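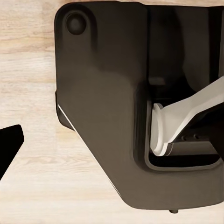

Bon, ça y est, je l'ai fait. Après deux ans à regarder des annonces le soir sur le canapé, j'ai acheté un petit coupé Larnov ! Le nom ne vous dit sans doute rien, et c'est normal : ma lettre de propriétaire du club porte le numéro 501, et je crois bien que la moitié des voitures dorment sous une bâche.

La mienne est le modèle Rajan, boîte manuelle, bleu nuit, intérieur cuir un peu craquelé côté conducteur (j'aime bien, ça lui donne l'air d'avoir vécu). Je l'ai trouvée chez Kodutier, un garage minuscule coincé derrière une zone artisanale. C'est Anitha Suvarna qui m'a reçu, et elle m'a laissé les clés en me disant juste de ne pas caler dans la montée. J'ai calé dans la montée, évidemment.

Sur la route, quel bonheur ! La direction est lourde à l'arrêt, puis tout s'allège dès qu'on roule, et le six-cylindres chante à partir de 4 000 tours - enfin, il râle plus qu'il ne chante, mais moi ça me va. Par contre la visibilité arrière, n'en parlons pas, et la clim souffle surtout sur les genoux.

Côté sous, j'ai gardé les factures. La révision complète avec la distribution et les quatre pneus : 3340 euros. L'assurance en collection m'a semblé raisonnable, beaucoup plus que ce que me proposait mon assureur habituel (il m'a fait épeler la marque trois fois). Il reste un joint de portière à commander chez Warkitz, qui refabrique des pièces au compte-gouttes, et là j'attends toujours leur devis.

Depuis, j'ai fait 1226 kilomètres, dont un aller-retour en Auvergne sous la pluie, avec une serviette coincée contre le fameux joint. Prochaine sortie en octobre, avec le club, si la batterie veut bien. Si quelqu'un parmi vous sait où trouver un cache de phare gauche, je suis preneur, même rayé !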